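Tableware bench log, Mullham workshop
17 May 2026

Carried on with the plate and bowl layout for the Pranetti set. Same table as in January, same plaid cloth. The question for this entry is where the basin should stand and how plates should lean in it between sorting and stacking.

Setup. Large shallow steel basin toward the middle of the table, kettle to the back. Empty mass of the basin on the bench scale is 750 g. The small round steel bowl comes in at 592 g on the same scale, more than I expected for its size. Re-zeroed and weighed again, same reading. Scale is fine.

Leaning angle. A flat-bottomed plate set against the basin wall holds if the foot of the plate sits clear of the curve where wall meets floor. If the foot lands on the curve it creeps down until it lies nearly flat, and then it is awkward to get a hold on the rim. Square plates behave better than round ones because the whole lower edge makes contact. Round plates roll sideways along the wall if the table is knocked. Putting the square one in first and the round one in front of it stopped most of this – 9 trials, 2 slips, both with the round plate started too close to the wall.

Cloth. Still in favor of keeping it. Bare tabletop lets the basin slide when a plate is set down off center. The cloth does wrinkle under the basin if the basin is dragged, so lift it. The large squares are useful for putting things back in the same spot: I note the square under the near rim and work from that. Navarro's rubber mat was tried in January and grips better, but it curls at the corners and the kettle would not stand level on it.

Ceramic bowls. No good way to lean these yet. On their side they rock, upright they take up too much table. Leaving them outside the basin, on the right, until the plates are finished.

Layout as used for the afternoon runs:

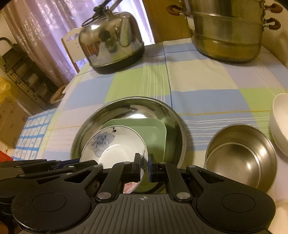 Patterned plate and green square plate in the basin, small steel bowl to the right, kettle behind.

Remarks on this layout. The flowered plate in front hides part of what is behind it, so pull in order from front to back. The small steel bowl stands to the right of the basin; next time move it one cloth square over. The kettle is fine where it is. Its polished side throws reflections, which makes it hard to judge by eye whether the lid is seated, so check by hand.

To do:
Repeat the leaning trials with the deeper basin from Clurncombe.
Weigh the plates one at a time and add them to the sheet.
Find a rack or folded towel that will keep the ceramic bowls from rocking.
Wash the plaid cloth and measure it again afterward – the older one shrank and the square spacing in the January notes no longer matches.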